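製品サポート > Totia グリッパ > 設定ガイド > 4. シミュレータでの比較試行

4.3 グリッパを取り替えて比べる

実機で試す前に、シミュレータで一通り失敗しておくための節です。床に落ちたトマトを拭く必要がないのは、仮想キッチンの数少ない長所です。

1. シーン「Koskela」を開き、アームを初期姿勢に戻します。

2. 「ツール」から Totia を選び、質量とツール中心点を読み込みます。Arkska の値が残っていると、指先は自信たっぷりに違う場所へ向かいます。

3. 手首を下向きにし、グリッパをテーブル天板のすぐ上まで下ろします。接触はさせません。

4. 乱数シードを 307 に固定し、制御周期を記録します。

5. カウンター上の物から対象を一つ選び、把持を 23 回実行します。初回はトマトを推奨します。スプーンは薄く、初日に選ぶと二日目のやる気に響きます。

6. グリッパを Arkska に替え、手順 2 から繰り返します。シードは変えないでください。

注記:手首を 90 度回すと、フォークの柄をつかむ向きに合わせやすくなります。合わせやすいだけで、つかめるとは書いていません。

注意:接触剛性を上げすぎると、対象物が天井方向へ旅立ちます。故障ではありません。エラー 936 を閉じ、シーンを読み込み直してください。

注意:ここで得た成功率を、そのまま実機の見積書に書かないでください。

読者コメント

Vinh Khúc:手順 2 を飛ばして半日悩みました。書いてあるのに。

rarora_user:Rarora のコントローラでも同じ手順で動きました。936 は三回見ました。

夜勤の人:スプーンから始めました。忠告は読んでいました。

お問い合わせ | © Totia サポート | ページ先頭へ戻る

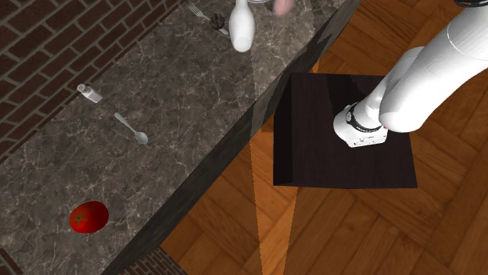 図 4-3 テーブル上で待機するグリッパ(シミュレーション画面)。左はカウンター。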